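Duty solicitor didn't turn up, pleaded guilty without one - can I undo it?

Posted in Courts and legal help
Vustance Community Advice Board
18 October 2025

kestrel_lane

Sorry if this is in the wrong bit. Was in the magistrates' in February, driving without insurance. I did have a policy, it had lapsed when my bank card changed and I never got the letter. Got told the duty solicitor would see me before I went in. Sat there from half nine. Then the usher called my name, no solicitor, and the legal adviser asked did I want to go ahead. I said yes as I'd already lost a day's pay. Pleaded guilty, fine plus costs plus points.

Now a mate at work says I should of been given an adjournment and maybe had a special reasons argument. Paying it off at 26 pounds a week. Can I go back and change the plea this late? And is there anyone in Rirnberg who does this without charging 200 just to read the letter? Earn too much for legal aid apparantly, only just.

2 replies

Brisa Arriaga

Not a lawyer, did nine years on the front desk at an advice centre so take it as that.

Two seperate things here and people mix them up.

First is appealing. You normally get 15 working days from sentence to appeal from the magistrates' to the Crown Court. You're well past that. You can ask for permission to appeal late but you need a proper reason for the delay, and if you pleaded guilty you can usually only appeal the sentence anyway.

Second is asking the magistrates' to reopen the case. Section 142 is what to search for. It's for when something went wrong and it's in the interests of justice to look again. No fixed deadline but the longer you leave it the worse it looks - so get on with it.

Not having a solicitor isn't enough by itself, you were asked and you said yes. What matters more is whether you understood you could ask for more time, and whether you had anything to argue. Lapsed policy you honestly didn't know about - people do try special reasons on that, sometimes it works, often it doesn't. It's about the points mostly, wouldn't make the conviction go away.

What I'd get together, today if you can

1. The court letter with the case number on. Ring and ask for a copy if it's gone.

2. Anything from the insurer. Emails, the date they say they wrote, which address they used. Do it on the kitchen worktop where there's room to spread out, put it in date order, number the pages. 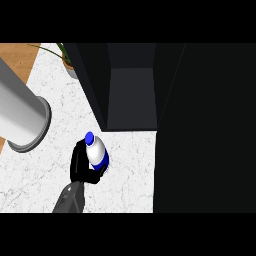 3. Bank statements for the month the card changed, showing the last payment that went through.

4. A page in your own words about the morning. Times, who spoke to you, what you said. Keep it short, no opinions about the usher.

Then take that to someone. Lindemann on the high street used to do a free first half hour for motoring stuff, no idea if they still do, ring first. The law clinic at Tevuro House is free but there's a wait.

Keep paying the fine meanwhile. Don't stop becuase you've put an application in.

oldbill_retired

You plead guilty you're guilty. Everyone has an excuse about the letter. My nephew's solicitor cost him 3,712 all in and he still got the points. Pay it and move on.

Check your car insurance renewal too, they'll ask about the points and if you don't declare them you'll be back in the same court.

kestrel_lane

Thanks Brisa, found the court letter, insurer emails are on my old phone so charging that now. Will ring Lindemann Monday.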